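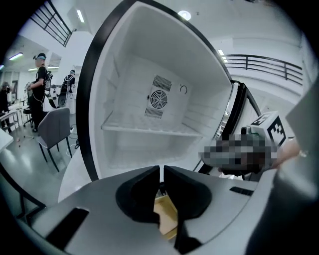 Wolley, le 9 octobre 2020

Compte rendu de la réunion des occupants du plateau Pullstead
Objet : réfrigérateur commun, rangement du coin cuisine, questions diverses

Présents : Žydrūnas Tamošiūnaitė (atelier Grimer, animation de la réunion), Howard Naylor (bureau Dierckx, rédaction du compte rendu), les représentants des autres locataires selon la feuille d'émargement.
Excusés : le cabinet de traduction, qui a transmis ses remarques par courriel.

La séance est ouverte à 10 heures. Le compte rendu de la réunion d'avril est approuvé avec une correction : la cafetière appartient au bureau Dierckx et reste à la disposition de tous, elle n'a pas été cédée au plateau.

État du réfrigérateur

Žydrūnas Tamošiūnaitė rappelle la décision prise par courriel à la fin de l'été : vider entièrement le réfrigérateur blanc, jeter ce qui n'était pas étiqueté et ne rien remettre à l'intérieur avant la présente réunion. Les denrées étiquetées ont été rendues à leurs propriétaires. Deux boîtes en verre et un pot de moutarde non entamé n'ont pas été réclamés – ils sont posés sur l'appui de fenêtre du couloir jusqu'à la fin du mois, ensuite ils seront donnés.

Le compartiment est vide et l'éclairage intérieur fonctionne. Il ne reste en place qu'une clayette transparente, sous le ventilateur. Les autres clayettes ont été retirées pour le nettoyage et se trouvent dans le placard du local technique, enveloppées dans du papier journal. Howard Naylor signale que l'une d'elles est fêlée dans un angle. Elle ne sera pas remontée. Il est convenu de ne pas commander de pièce de remplacement pour le moment.

Une discussion s'engage sur le nombre de niveaux à prévoir. L'atelier Grimer souhaite garder un espace haut pour les bouteilles et les plats du vendredi de clôture. Le cabinet de traduction, dans son courriel, demande au contraire davantage de niveaux, les repas étant jusqu'ici empilés les uns sur les autres. Après échange, les présents retiennent la solution suivante : la clayette actuelle reste où elle est, une seconde est remontée au-dessus de l'emplacement des bouteilles si les rainures le permettent. Howard Naylor fera l'essai.

Réglage de la température

Plusieurs occupants se sont plaints au printemps de légumes gelés contre la paroi du fond. D'autres, à la même période, trouvaient le lait trop peu froid. La petite molette ronde à droite du ventilateur a manifestement été tournée dans les deux sens par des personnes différentes, parfois le même jour.

Décision : le réglage est confié à l'atelier Grimer. L'objectif est de 5 degrés. Un thermomètre sera posé sur la clayette et relevé matin et soir pendant la première semaine. Les autres occupants sont priés de ne plus toucher à la molette et d'écrire à Žydrūnas Tamošiūnaitė en cas de problème.

Il est également demandé de ne rien placer devant les grilles au-dessus et au-dessous du ventilateur. Les grands plats iront plus bas.

Joint de porte

Le joint noir de la porte a été lavé à l'eau tiède et au savon. Howard Naylor estime qu'il ferme correctement, à l'exception du bas, où il lui paraît moins souple. Il propose de le remplacer. Le devis reçu s'élève à 75 euros, pose comprise. Plusieurs présents jugent la dépense prématurée. Le point est reporté à la prochaine réunion et l'essai de la feuille de papier (feuille coincée dans la porte, que l'on tire doucement) sera refait lorsque l'appareil sera chargé.

Remise en service et étiquetage

Le réfrigérateur est rouvert à l'usage commun dès diffusion du présent compte rendu. Les règles adoptées sont les suivantes :

– Toute boîte, bouteille ou sachet porte le nom de son propriétaire et la date de dépôt. Un rouleau d'adhésif et un feutre seront attachés près de l'appareil.
– Un article sans nom est retiré au nettoyage suivant.
– Les restes de réunion sont à consommer dans les 2 jours, puis jetés par la personne qui a organisé la réunion.
– Le lait, le beurre et les condiments partagés portent la mention « commun ». Ils sont rangés dans la porte.
– Pas de conserve ouverte dans sa boîte en métal.
– Les produits à forte odeur sont admis s'ils sont dans un récipient fermé. Le cabinet de traduction avait demandé leur interdiction pure et simple ; la proposition n'a pas été retenue.

La question des sacs isothermes est posée. Ils prennent beaucoup de place et se ressemblent. Les présents conviennent que l'on en sort le contenu avant de le mettre au froid. Les sacs restent au poste de travail ou aux patères.

Nettoyage

Le tour de nettoyage est rétabli entre les locataires, à raison d'un passage par mois. L'atelier Grimer commence, le bureau Dierckx suit, puis l'ordre de la feuille d'émargement s'applique. Le passage comprend le retrait des articles sans nom, l'essuyage de la clayette et des parois et un coup d'éponge sur la poignée. Les parois du fond ont des nervures où les éclaboussures s'accumulent : utiliser une brosse souple, pas de poudre abrasive.

La personne de service note son passage sur la feuille affichée. Howard Naylor demande que la feuille soit plastifiée, la précédente ayant fini dans l'évier. Accordé.

Rangement aux abords du coin cuisine

Il est rappelé que la porte du réfrigérateur doit pouvoir s'ouvrir en grand. Cartons de livraison, chaises et porte-parapluies ne sont pas laissés dans ce dégagement. Les cartons vides vont directement au local à papier, pliés.

Les tasses propres sont remises dans le placard avant de quitter le plateau. Celles qui traînent sur les tables seront lavées par l'occupant qui fait le tour du soir, mais l'atelier Grimer précise qu'il l'a fait presque seul depuis avril et souhaite que cela change. Pris en note. Un tableau sera proposé avec celui du nettoyage.

Questions diverses

Le petit congélateur du bureau Dierckx peut accueillir des bacs à glaçons pour tous. Le demander à Howard Naylor, la porte du bureau étant fermée à clé pendant la pause.

La bouilloire entartrée est remplacée. L'ancienne est au local technique pour qui en veut.

Le loyer de la fontaine à eau n'a pas été abordé, faute de facture à jour.

Actions à suivre

Žydrūnas Tamošiūnaitė : réglage et relevé de température, achat du thermomètre, feutre et adhésif.
Howard Naylor : essai de la seconde clayette, plastification de la feuille, nouvel essai du joint.
Tous : étiquetage, évacuation des cartons.

La date de la prochaine réunion sera communiquée par courriel. Les remarques sur le présent compte rendu sont à adresser à Howard Naylor avant cette date.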